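Home | About Us | Blog | Jobs | Contact

About Tullora

Hi, we're Tullora! We're eight people with one nagging question: can a machine do the little chores yet, the ones you do at home or on a shop floor without thinking? Our short answer is "some of them, on a good day." Right now we're stuck on pegboards (and I do mean stuck).

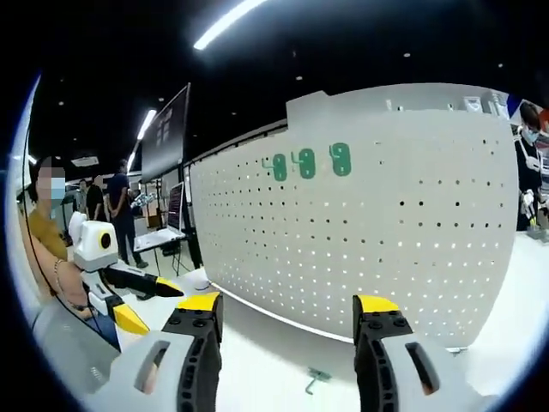 Three hooks up, one on the table.

Hanging a hook sounds like nothing, but you have to pick it up flat, turn it and find the right holes. We've logged 3356 tries since February and I still get excited over a clean one!
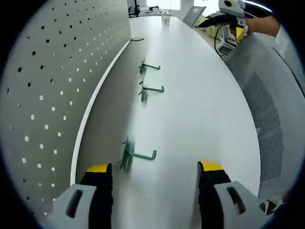
Yadav thinks we should forget hooks and teach a robot to fold a fitted sheet, which would sell itself. Fair point, but cloth scares me a little. Hooks keep their shape, so that's where we started, and our first shop customer, Brestix, has 400 of them to move every time the layout changes.
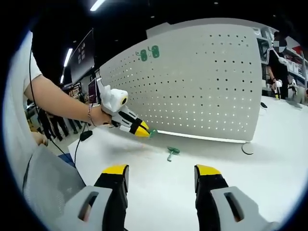
Hook practice with the hand-held grippers.

Laundry is next on the list, then dishes. Want to argue about the order? Write to us, we love that stuff.

122 shares | 8 comments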